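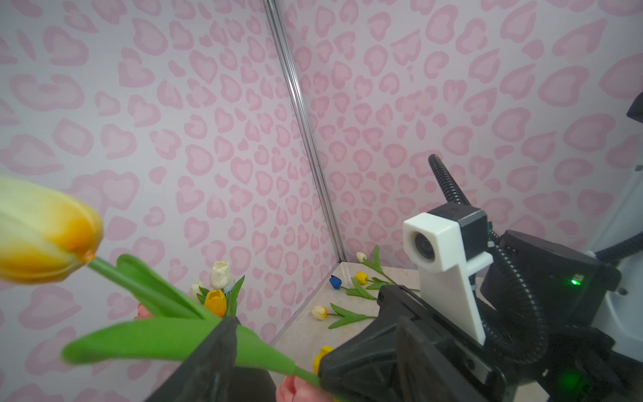 Artificial tulip in the jaws, spotted walls behind.

2025-06-30, Cotberg notebook, girls' summer workshop

Spent most of today on the sign-up sheets with Dalia, who was kind enough to bring her laptop and a very large bag of cherries. We now have 42 girls down for the summer session, up from the February one, and I am so pleased I keep reopening the list just to look at it. The odd thing (and I want it written down before I forget) is that hardly any of them ticked "physics" as a favorite subject, though plenty ticked "building things" and "finding out why something broke." Adeel thinks we should stop printing school subjects on the form at all. I half agree, but then we lose the comparison with the old forms, and I did so want that comparison!

Eglė called after lunch about the Fandorwood school. Their science teacher is happy to send students, but the bus is the trouble again, as it leaves before our afternoon group finishes. We talked it over for far too long and ended up with moving that group to start 2 hours earlier, which Tianyou says he can manage if someone else opens up the soldering room. I said I would do it. I'll need the key back from Ojārs.

Budget: 2000 left for the whole session. The Ruker multimeters come out of that, and so do the bus tickets. I'd still like a little put aside for lunches, since last time a few of the girls clearly hadn't eaten and were too polite to mention it.

Mentors: 4 confirmed. Dalia would like one more for the coding table, ideally a student not much older than the girls. In February they asked the younger mentors all sorts of things they never asked me (what do you do when you fail a class, do you have to like math, that kind of thing), and I was glad to overhear it.

Still to do:
Parent letter, shorter this time, Eglė to read it over
Ask Sinaga whether the small safety glasses are back in stock
Second draft of the form, one copy with subjects and one without, so Adeel and I can argue over them properly
Key!!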